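Uvell Household Heritage > Guides > Home care > Inherited kitchenware and linens

Caring for inherited household objects: practical notes

Scope
These notes cover domestic objects in private hands: cookware, table linen, small wooden tools, handwritten recipe books. They do not cover weapons, archaeological material or anything with flaking paint. For those, contact a conservator before handling.

Before any cleaning
Write down what is known. Include who used the object, where it was kept, what it was called in the family and what was made in it. Local names matter and often vary between neighboring villages. Spell the name as it is spoken, then add the standard spelling beside it.

Measure height, width and depth in the same unit throughout. Record marks, stamps, repairs and missing parts. Do not polish off a residue until it has been noted. Soot, wax and starch are evidence of use, and once removed they cannot be put back.

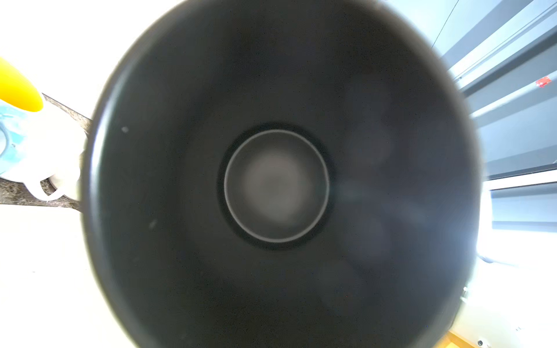 Condition records for cookware should include one photograph from directly above, one from each side and one of the underside. Use the same distance for each set so that later photographs can be compared. Dark interiors are the usual difficulty. In a deep pot the walls go nearly black while the flat base stays a medium gray, with a thin bright ring marking its edge. Move the lamp until some detail shows in the walls, and take a second photograph at that setting. Scratches and pitting are easier to see in light from a low angle. Note the position of the lamp on the record sheet.

Cleaning metal
Dust with a soft brush first. If washing is justified, use lukewarm water and a little plain dish soap, then dry at once with a cotton cloth. Pay attention to seams and rivets, where water collects. Do not use vinegar, lemon or salt on tinned copper. The tin layer on older pieces is often thin, and acid will shorten its life.

A vessel kept for its history should be retired from cooking. If the family still wants to cook the dish, use a modern pot for the food and keep the old one for the shelf.
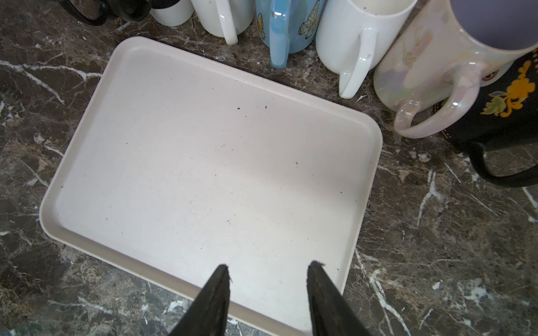
Text: Doaa Radwan
Technical review: In-ho Cha
Last revised 10th November

Linens and embroidery
Lay the textile flat on a clean, padded surface. Remove pins, paper clips and rubber bands. Test every thread color before washing: place a damp white cotton swab on the back of the stitching for 3 minutes and check for transfer. If any color moves, do not wash the piece. Red and black threads are the most frequent problem.

Dust can be removed with a vacuum cleaner on its lowest setting, through a piece of nylon net. Work in strips and keep the nozzle still over weak areas for as short a time as possible.

Storage
– Roll large textiles around an acid-free tube, face out, with tissue between the layers.
– Pad the folds of anything that cannot be rolled, and refold along different lines every May.
– Keep boxes off the floor by at least 6 inches, away from outside walls and pipes.
– Do not seal textiles in plastic bags. Trapped moisture leads to mold.
– Stack no box on top of a metal vessel.

Labeling
Number each object and use the same number on its record and its box. For textiles, write the number on cotton tape in pencil and sew it to a corner with two loose stitches. For metal and wood, use a tie-on tag. Adhesive labels leave a stain and should not be used.

The Abdella list, used by the home collections group in Jidmont, allows 15 lines per object. The fields are name, local name, maker, material, size, condition and use, with the rest left open for the owner's account. The list now holds 2395 entries. Blank sheets can be requested from the Pruvcombe office – specify cookware, textile or paper.

Recording how it was used
An object record is incomplete without the method. Ask the person who remembers it to go through the steps in order, and take the words down as spoken. Note quantities in the measures they give, even if these are handfuls or coffee cups. Store the recording in two places and put the file name on the record sheet.

Related guides: Handwritten recipe books | Wooden spoons and bread stamps | Insect checks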